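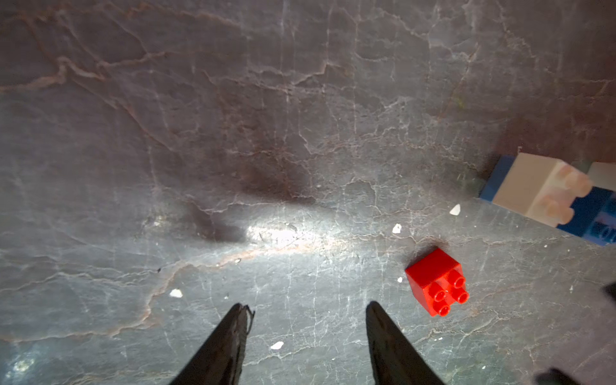 Unit 4. How a horse sport competition is organized

Reading before class: chapter 3 of the course book, first half. Please bring your notes from Unit 3 (the ground and the footing), we will need the drawing of the arena.

1. Purpose of this unit

In the earlier units we looked at the horse and at the rider. Now we look at the event itself. Many of you will work one day for a club or for a small organizer, and there you will have to make a timetable, prepare the ground and speak with the officials. I use show jumping as the main case, but most of it can be applied also to dressage or to driving.

Our working case is the Mallel Summer Meeting, a regional show held every August on the Requena grounds. The organizer is the Plollero riding club. The results and the start lists are handled by a timing firm, Skullik. We come back to these four names in Units 5 and 6, so it is good to remember who does what.

2. The schedule

A show schedule is the document which the club publishes before the entries open. It must tell the riders:

- which classes are offered, and on which day
- the height of the fences and the type of course
- who is allowed to enter (age, license, level of the horse)
- the entry fee and the closing date
- the prize money and how it is divided
- the rules for stabling

Students often write the schedule as if it is an advertisement. It is closer to a contract. When a rider has paid the fee on the basis of the schedule, the club can not simply change the height of the class. If a change is necessary, it is announced in writing and the rider may ask for the money back.

For the Mallel meeting the prize fund of the main class is 3000 euros. Look at how it is divided in the table of the course book, and compare with the club which you chose for your project.

3. Calculating the time

This is the part where most mistakes are made in the exam project. A beginner takes the time of one round, multiplies by the number of entries, and believes the class will be finished. But between two rounds a horse must leave and the next one must enter and salute, and sometimes a rail must be put back.

In this course we calculate 2 minutes for each horse in a normal class. With 60 starters you get two hours, without any break. Then you add:

- the course walk before the class
- the building of the new course after the class
- the watering and dragging of the ground
- the prize giving
- the jump-off, if there is one

The course walk is for the riders on foot, without the horse. They measure the distance between the fences with their own steps and decide where to turn. It should never be shortened in order to save time. If you are late, take the time from the prize giving, or combine two prize givings into one.

A practical word on the jump-off. You do not know in advance how many riders will be clear. At Requena the organizer plans for 8 horses, and if there are more, the lunch break becomes shorter. I find this acceptable for the riders, but less so for the judges, who have sat in the box since early morning. Ask yourself who eats, and when.

4. The officials

The judges decide the penalties and sign the result. They do not build the course and should not be asked to comment on it while the class is running.

The course designer draws the plan and is responsible that the course fits the level of the class. He or she also works with the arena crew, who carry the rails and need clear instructions. A copy of the plan is posted at the entrance before the walk.

The stewards watch the warm-up area. Many students think this is a small job. In my opinion it is the hardest one at the show: there are many horses in a narrow place, riders who are nervous, and trainers who talk loudly. The steward checks the equipment, controls the number of horses in the warm-up and keeps order at the practice fences.

The veterinarian and the medical service must be on the grounds before the first horse starts. If one of them has to leave with a patient, the class stops until there is a replacement.

5. The start order

The start order is drawn by lot, usually the evening before. A rider with several horses causes difficulty, as he needs time to change horses and to warm up the second one. The timing firm therefore moves his starts apart after the draw. This must be done by a fixed rule and the same way for everybody. In the Mallel case you will see in the Skullik list that one rider was moved by hand. We will discuss in class if this was correct.

In the jump-off the order of the first round normally stays the same, but check the schedule of the class, for there are different systems.

6. Words to know

Clear round: a round without penalties.
Refusal: the horse stops in front of the fence which it should jump.
Combination: two or three fences close together, which are counted as one obstacle with several parts.
Oxer: a fence with height and also width.
Time allowed: the time in which the round must be finished without time penalties.
Withdrawn: the rider takes the horse out before the start. Do not confuse with "retired", when the rider stops during the round.

7. Work for the next class

a) Make a timetable for one day with three classes in one arena. Write your calculation next to each class, not only the result.
b) Write the part of the schedule about stabling for the same day, half a page at most.
c) Read the ground report of Requena in the course folder and mark the places where the organizer and the course designer do not agree.

Bring a) and b) on paper. For c) your marks in the text are enough.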